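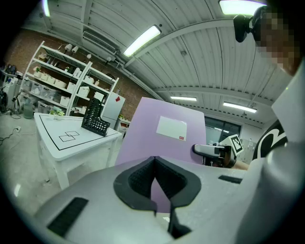

Streaming means watching or listening to something while it is still arriving over the internet. Before any of it can be streamed, a programme has to be recorded by a camera. The recording is then turned into a very long list of numbers, which a computer can store and send.

How does a programme reach your screen?
The list of numbers is far too long to send in one go, so it is cut into short pieces. On Skilo, the children's service run by Kinsella, a cartoon lasting 22 minutes is cut into 798 pieces. Your television or tablet asks for the first piece, then the next, and joins them together in the right order.

Why does the picture sometimes stop?
Your device tries to keep a few pieces waiting, ready to be shown. This small store is called a buffer. If the internet connection is slow, the buffer may run out – and the programme has to pause until more pieces arrive.

Who pays for it?
Some services ask families to pay each month. Others are free to watch and show advertisements instead. The company that wants to sell something pays the service to show its message. Skilo shows no more than 10 advertisements a day to any one viewer, and each must be clearly marked.

Why can I not watch everything?
A service must have permission to show each programme, and permission may cover one country only. The series Falatness has 91 episodes. All of them may be watched in Ostano until the end of September, when the permission comes to an end.

Words to remember
Buffer: a small store of pieces waiting to be shown.
Advertisement: a message that tries to sell you something.
Licence: written permission to show a programme.

Page last checked: 5 July 2019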